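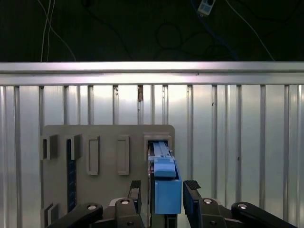
Tinness sets out a slower way to buy a robot

SKULTOMDALE, November — Tinness, which takes old office computers apart and sorts what is worth keeping, has published its equipment plan for the coming year. It runs to 21 pages, most of them about things other than robots. The robot arm, it seems, is the easy bit to budget for. It has a price, and somebody will gladly send you a brochure.

The plan covers a single robot bench for desktop machines, working on drives, memory and processors. Tinness had first pencilled in three benches. That draft was withdrawn on a Wednesday, shortly after the quotes came in. 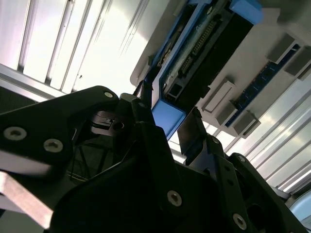

Under the new plan, fixtures, spare finger pads, cabling and staff training each get a budget line of their own. In the earlier draft they shared one called "sundries", which came to 40 pounds and would have bought a decent extension lead. Tinness has now set aside 3,000 pounds for trays and holders alone, and expects to redraw most of them at least once.

The company is also asking suppliers to quote on its terms. Bids must include delivery, fitting and the first year's spare parts, and must say who answers the telephone when the arm stops. "Our partner network" will not be accepted as an answer. Suppliers will be asked to work on computers chosen by Tinness, including ones that have spent almost 7 years under somebody's desk.

"We have been shown many robots moving a clean cube from one place to another," Tinness said in a statement. "We do not own any cubes."
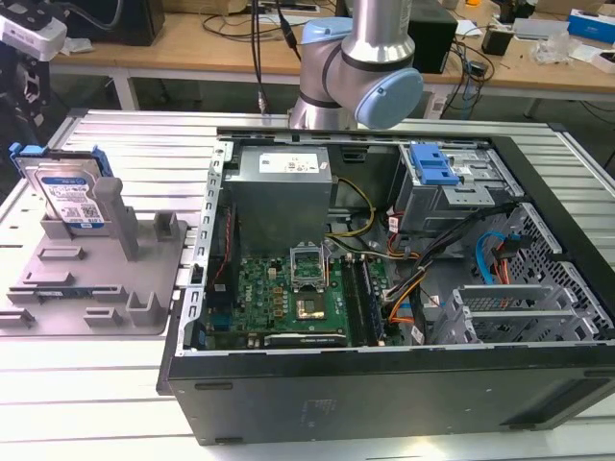 A second bench will be considered only when the first has paid for its own fixtures. Until then the money stays in the bank, where it needs no servicing contract.

Quotes are invited until the end of the month. The full plan, with its spreadsheet, is available on request from the Tinness office in Skultomdale. Brochures may be sent, but will be recycled on site.

Related news
Tinness and Jalska agree shared parts store
Skultomdale loading bay to reopen, narrower than before
Tolentino sorting line: what we spent and what we would skip
Notes for suppliers: how to read our spreadsheet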